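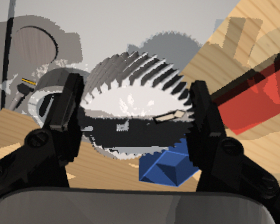 Unit 4: Storing and Issuing Workshop Consumables
Course handout
Plimham College, Department of Stores and Supply
Level 3 Certificate in Stores Practice

Purpose of this unit

Students completing Unit 4 are expected to be able to set up, run and check a small stores area holding tools, spare parts and consumable items. The unit follows on from Unit 3 (Receiving Goods) and assumes that students already know how to check a delivery note against a purchase order. Those who joined the course after October should read the Unit 3 handout before the first session.

4.1 Terms used

Consumable: an item that is used up or worn out in normal work and is replaced without repair. Blades, abrasive discs, gloves and cutting fluid are treated as consumables in this course.

Spare part: an item held to replace the same item in a machine. Gears, belts and bearings are the usual cases.

Returnable: an item issued to a named person for a stated period and booked back in afterwards.

Re-order level: the quantity at which a new order must be placed.

Lead time: the time between placing an order and having the goods ready for issue. It includes checking and shelving, and students regularly lose marks by leaving these out.

4.2 Setting a re-order level

The basic method is to multiply average daily use by the lead time in days and then add a safety stock.

Worked case. The Horkum depot uses 50 abrasive discs over 25 working days, an average of two a day. The supplier's lead time is 14 working days. Expected use during the lead time is therefore 28 discs. The depot keeps a safety stock of 22. The re-order level is 28 plus 22, giving 50 discs.

When the count reaches 50, the order is placed. The storekeeper does not wait for the next monthly review. If the order is placed on time and use remains at its average, 22 discs should still be on the shelf when the new stock is ready.

Safety stock is a matter of judgement. It should be larger where the supplier is unreliable, where use rises and falls sharply, or where running out would stop work. It should be smaller where the item has a short shelf life or takes up a great deal of room.

4.3 Location codes

Every storage place must have its own code, and every item must be recorded against at least one code. The college uses the Tolbridge pattern, which has four parts: zone, rack, shelf and bin. The code B-03-2-07 refers to zone B, rack 3, shelf 2, bin 7. Shelves are numbered from the floor upwards. Bins are numbered from left to right as seen from the aisle.

Codes belong to places and stay where they are when stock is moved. A student who moves an item must change the item's record and leave the shelf label alone.
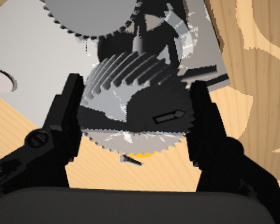 Spare parts should be stored under the maker's part number as well as the stores' own number. Two parts may look alike and differ in size, material or fit, and a description such as "gear, medium" is not acceptable on a record card or in the computer record. Where a part has been replaced by a newer version, both numbers are kept on the record until the last of the old stock has been issued.

4.4 Issuing stock

No item leaves the stores without a signed request. The request must show the date, the job number, the item number, the quantity and the name of the person receiving the goods. The storekeeper enters the issue at the time it is made.

Stock is issued oldest first. New deliveries are placed behind or beneath existing stock so that the older items come to hand first. Sharp items are issued in their guards or packaging, and worn ones are handed back in a rigid container before replacements are given out.

4.5 Stock checks

Two methods are taught. In a full count, every item is counted on one occasion and issuing stops until the work is finished. In a rolling count, a small part of the stock is checked each week, so that the whole is covered in the course of the year. The Sotomayor exercise, issued separately, contains 121 stock lines and is to be completed by the rolling method.

Differences between the count and the record must be looked into before the record is altered. Common causes are issues not entered, returns placed in the wrong bin, and confusion between single items and boxes.

Reading and preparation

Students should bring the completed Sotomayor sheets and a calculator to the next session. Written work is to be handed in at the department office by 4 p.m. Late work will be marked in line with the course rules set out in the student handbook.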